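Drinks Counter, Stilach Canteen

This page covers the self-service counter on the ground floor after the refit in May. Captions are by Lakshmi Murthy, with fitting notes from Ramesh Jaiswal. Full-size files are available from the Nonham office on request.

Dispensers and drip trays

Each dispenser stands over its own drip tray, set on the white countertop. The spouts are chrome and end in a collar wide enough to cover the mouth of a glass. Glasses go directly under the collar.
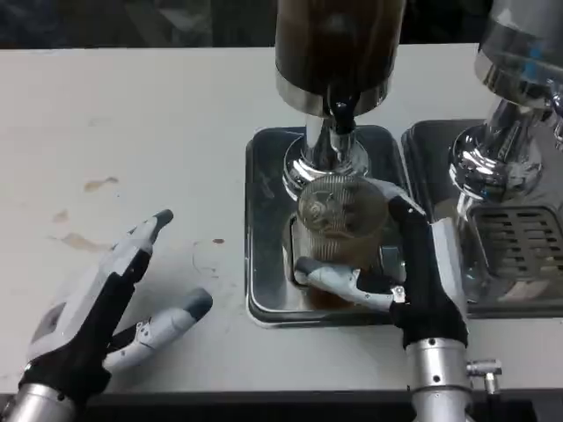
Brown spots on a white surface show up early in service, so the counter is wiped at 10 and again after lunch. Use a damp cloth and the mild cleaner from the Prajapati kit. Scouring powder leaves gray marks that do not come out.

The steel tray has rounded corners and cleans up with a soft brush. The slotted grate on the neighboring tray lifts out — rinse it separately and dry it before it goes back.

Fill and service

Containers hold 4 liters each. Top up before the level drops below the chrome band. Spouts are taken apart every 5 days and soaked.

Glassware

Ribbed clear glass, stacked no more than two high. Spares are kept at Jornthorpe; ask Rosário Bastos for the shelf number.

Last revised after the second tray was leveled.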